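Opportunities > Calls for participants > Word-building study

Call for participants: letter tiles and early spelling

Jondusberg invites adults to take part in a study of word-building with letter tiles, held at its Vernbridge rooms from September. Participants will spell short words in a tray and comment on the tiles – their size, lettering and ease of reading. The study is led by Asuka Kobori. 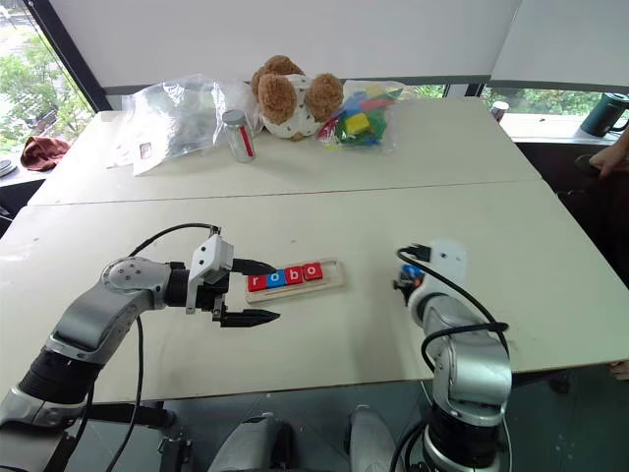 Red and blue letter tiles in the wooden tray, spelling "robo".

Each participant attends 2 sessions. Applicants should be fluent readers of English and comfortable with close table work. The letters are lower case, printed in white on painted wood, and some pieces show wear. Comments on the legibility of chipped pieces are welcome.

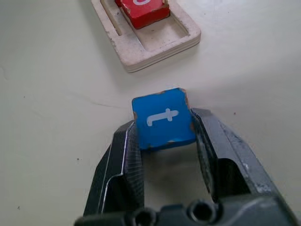 Do I need teaching experience to apply?
Teaching experience is not required, although it may be mentioned in the application.

Applications should be sent in writing to Tymofii Horobets at the Vernbridge office, quoting reference 294.

Related items
Gridico puzzle trials: call for adult testers
Study assistant, Vernbridge (part-time)
Chukwu reading room: autumn opening hours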